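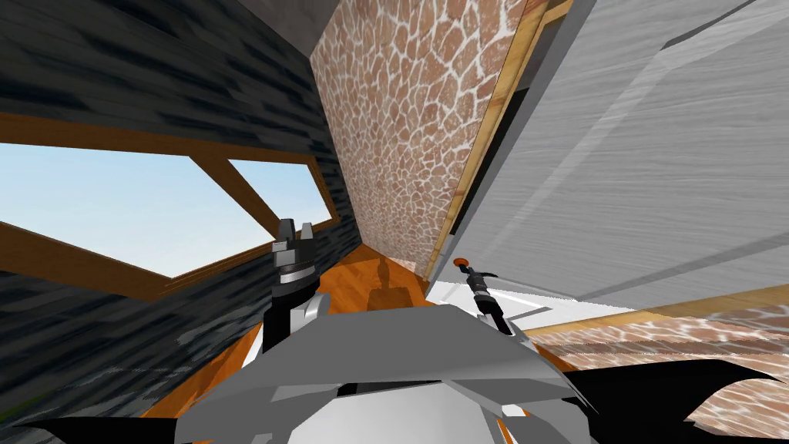 Open day, sim corner, notes before I forget. 21/08/2026. Set up by the door from nine, Oanh on the talking, me on the keyboard, Phúc supposed to be on the real arm next door but in and out all morning. Ran the room model the whole time, the one with the cobbled wall and the orange wood floor, seen from the robot's own head. Visitors liked it more than I'd have guessed. First thing nearly all of them said was that the room was tipped over, then they wanted to know if the robot minded. Told them the head is pitched and rolled on purpose in this run so we can see whether the policy copes. Should put that on a card next time, said it till my voice went.

Second thing: why aren't the two arms the same. Fair question. One has the grey two-finger gripper, other is the thin black one with the little red-orange tip. Duarte's answer was "one for holding, one for poking", and I used that for the rest of the day.

Machine notes. Morrison (the big desktop) was fine till the first school group, then the viewer started to lag badly. Closed the logger, lag gone. So it's the logger again, same as in December. Thư thinks it is writing every camera to disk even when only the head view is ticked. She will look Monday. Until then DON'T run a demo with logging on.

Network cable to the projector has a broken clip, fell out 3 times. Taped it. Needs a new one, not more tape.

Reset key works but it puts the arms back in the rest pose with a jump, which looks awful on a big screen – a small boy in the front row shouted. Would be nicer to fade it. Low priority but I'd like it done before we go to Dastorgate.

After lunch moved on to the part with things on the floor. 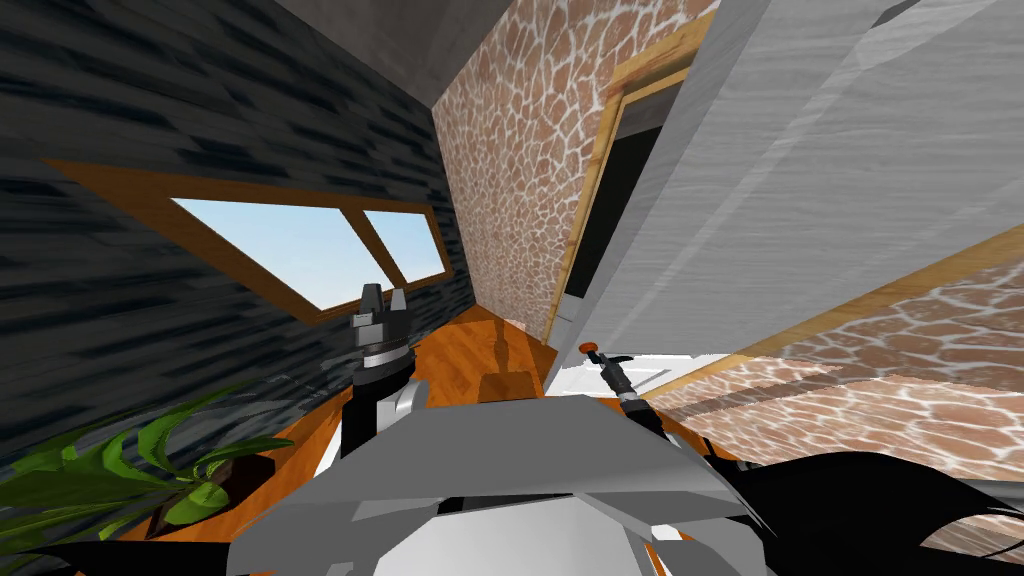

Head view, afternoon run. Small brown box on the floor, between the grippers.

Asked people to say which arm they'd use for the box before we pressed go. Most said the two-finger one. Willy Mertens from Covdale said neither, he would drive closer first and look again, and then we had a long chat about how far off you can trust a reach when the view is tilted. He has done the same sort of thing with a level camera and then paid for it on the real machine. Wants to swap room models. I said yes in principle, must check with Thư what we're allowed to send out. The textures came from Skunammont with the rest of the pack and I don't know the terms.

He also asked why bother with a potted plant. Clutter, mostly. Long thin leaves give the depth estimate a hard time, and the stone pattern is a different sort of hard time with all the white lines. He liked that. Suggested we try the stones on the floor and the wood on the wall, to see how much of the policy is just "orange means floor". Good idea, cheap to do, have put it on the list.

Questions I couldn't answer well:
What does it do if the light goes out? (Haven't tried. Should.)
Does it know the window is a window? Said no, not as such. Teacher didn't look happy with that.
How long to learn a new room? Waffled. Need a proper figure from Phúc.

Printed 100 handouts, ran out well before closing. The old version still had the wrong web adress on the back, so perhaps just as well. Fix before reprinting.

Things to do
New cable for projector – me
Logger – Thư
Card explaining the tilt, big letters – Oanh
Soft reset – whoever is bored
Room swap, check terms, then write to Willy
Stones/wood swap run, 100 episodes to start with, same seeds as the last batch so we can compare
Two more chairs for the sim corner, people stay longer than you'd think and the older visitors were leaning on the rack

Left Morrison on overnight with the viewer shut. Duarte has the key to the demo room, I gave it to him at teh end, he knows about the alarm.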